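Drukovville Repair Night, talk notes. O. Koppel
Feb 10, 2024
30 min incl. questions. Water on lectern!!

OPEN
Don't do the thank yous first, do them at the end. Start w/ the box in my mom's garage. Three dead laptops, one printer, a bag of chargers that fit none of it. Ask for hands: who has a drawer like that. Wait. Let them laugh.
Then: tonight is about that drawer. What to keep, what to sell, what to fix, what to let go.

WHY WE HANG ON TO STUFF
- We paid for it. Old price is stuck in our heads. The desktop I bought in college, still think of it as "the expensive one"
- Photos. Big one. People are scared the only copy is in there and they're usually half right
- Guilt about the landfill. Fair. But a closet isn't recycling, it's a landfill with a door on it
Balthasar's story here, he said ok to use his name. Balthasar Thaler, moved house twice with a fax machine. Keep short, I always drag this one out.

THE SORT
Go slow, people write this down.
Table, four piles. Works as is / works with a part / parts only / gone.
Ten seconds per item. If you have to think, second pile.
Do NOT plug everything in. Swollen battery = stop, put it outside on concrete, call the county line. Say it twice.
Mention the Idard sheet (handout, green paper). Backs of the handouts are blank for notes.

DATA
Before anything leaves the house. Copy first, wipe after, check the copy in between!! people skip the check
Phones: sign out of the account before the reset or the next person gets a brick.
Drive won't spin up: pull it and keep it. It's small. Fits in an envelope, write what it is on the front.
Someone will ask about drilling holes. Goggles, outside, fine.

MONEY BIT
Last year's swap table at the Schnyder building took in 352 dollars. Most of it was parts, not whole machines. Surprised me too.
Whole old desktops hardly move. Heavy, ugly, nobody wants to ship one. The insides are a differnt story. Memory, processors, power supplies that are a decent name.
Price low. 5 bucks and gone beats 20 bucks and still there in April.
Clitico listing site: free to post, local pickup only. Roughly 4,000 people on the local board so somebody out there wants your thing.

PARTS, HOW TO HANDLE
- Touch bare metal on the case first. Carpet is the enemy, so are fleece sweaters
- Edges only. Every time. Fingers off the contacts
- Old paste: rubbing alcohol and a coffee filter, small circles, be patient
- Take the photo of the markings after cleaning, turn the lamp away or all you get is glare off the metal

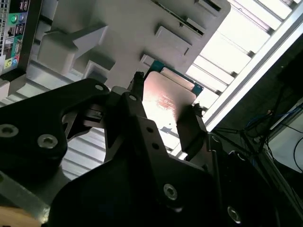 - Wrap: anti-static bag, then bubble. Not bubble by itself, not plastic wrap, not a sock (yes, real)
- Label the bag w/ what it came out of. Masking tape is fine

WHERE THE REST GOES
County drop off, hours on the handout. They take cords too, bring the whole bag.
TVs cost extra, call first.
Printer ink goes back to the store, ask at the desk.

CLOSE
One drawer. This week. Just the one.
Thank yous: Balthasar for the tables, library for the room, everybody who brought cookies.
Questions til they turn the lights off. Pick up leftover handouts on teh way out.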